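"We learned to be slow": a talk with Clementina Falcão of the school robotics club

16/02/2026

Clementina Falcão teaches physics in the mornings and runs the robotics club two afternoons a week. The club is called Rebelo, after the street where it first met, and this year it entered the Skivis competition for secondary schools. I visited her between two lessons, and later I spoke also with one of her students, Tiago Veloso, who writes most of the code for the team.

I asked her first how the club came to work with an arm, because most school clubs I know build small cars on wheels.

"We also made cars, for five years," she said. "It was good, but the students who came back every year already knew the answer before I gave the problem. With an arm the problem does not finish so quickly. You can ask it to pick up a spoon and be busy until January."

The Skivis task is called tidy bench. Each team receives a list of household objects and hand tools, and the arm must take them from the table and put them where the rules say. The students see the list in advance, but they do not know in which position the objects will lie. A team may spend up to 2000 euros in the season, and every screw must be written down. Falcão keeps the receipts in a shoe box, which she showed me with some pride.

The program that moves the arm has the name Pandesura. I could not find out what it means. "The students chose it before I could say no," she told me. Version 901 was running on the day of my visit – the number goes up each time that somebody saves a change, so it says more about patience than about progress.

Tiago Veloso is seventeen and speaks quickly. He joined the club for the programming and did not expect to care about the mechanical part. "In the beginning I thought, if the code is right, the arm will do it," he said. "Then we had a cable that pulled on the joint when the arm turned, and I looked for the mistake in my code for a whole week. My teacher let me look." He laughed when he told this. Falcão, when I repeated it to her, said that she had noticed the cable on the second day.

She does not like to give solutions. When a student asks for help, she asks to see the notebook first. Each attempt has to be written there with the position of the object, the speed of the arm and what happened. Some parents find this too strict, she admits, but the judges at Skivis read the notebooks and give points for them. 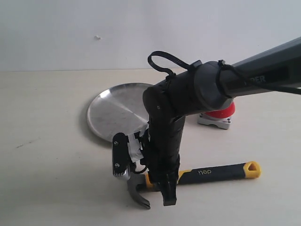

The hard objects are the ones with the weight at one side, and on this point Falcão became really lively. A spoon or a cup forgives a bad grip, she said, but many tools do not. She took the hammer as her favorite lesson: the gray metal head is at one end, the black and yellow handle goes far out to the other side, and a student who has never thought about the center of mass will think about it now. "I can draw it on the board, and they copy it politely," she said. "Here they have to decide where the fingers should close, and they have to defend the decision." The round metal plate is another kind of difficulty, because it lies flat and only the raised rim offers something to hold.

Veloso would prefer to try everything at full speed. The rule in the club is that a new movement is first done slowly, with one person who watches the arm and does nothing else. He accepts this now, he says, although he still changes the speed value sometimes and hopes that it will not be seen in the notebook.

The local company Stesix has offered the team a place to practice during the holidays, and Falcão is waiting for the permission of the school. Next year Veloso will leave for university. He has started to write explanations in the code for the younger ones – "long ones," says Falcão, "with spelling mistakes, but I read them all."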